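**New on the shelf — The Salt Ledger**

Quick one this month, newsletter's late and so am I. The mystery group's next pick is *The Salt Ledger*, 360 pages, out in paperback now. Treasure-ish plot but slower than you'd think. A surveyor gets sent to Plundholm, a fishing town up north, to settle a boundary fight. Finds a page torn out of the harbor books. Then a second page, in a different hand. Then somebody empties her hotel room.

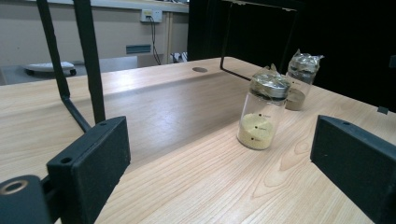

The middle drags a little — there's a long stretch on the ferry to Gorar where everyone just talks — but stick with it. Chapter 17 is worth the wait. I missed my bus stop reading it. The ending splits people, half of you will want to throw it accross the room. Good. Bring that on Sunday.

We have 7 copies to lend, sign the sheet by the register. Please don't sit on them. If you buy your own get the Sindix paperback, the older printing has no map and you'll want the map.
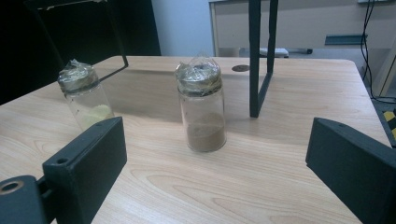
*Two glass jars, plastic wrap over the tops.*

Meeting's in the back room, 4 pm, usual chairs. Try to be past page 200 by then, we wont be careful about spoilers up to that point. After this one it's *Shen*, short stories, much shorter book. Votes for the January pick still open — slips in the box or just tell me.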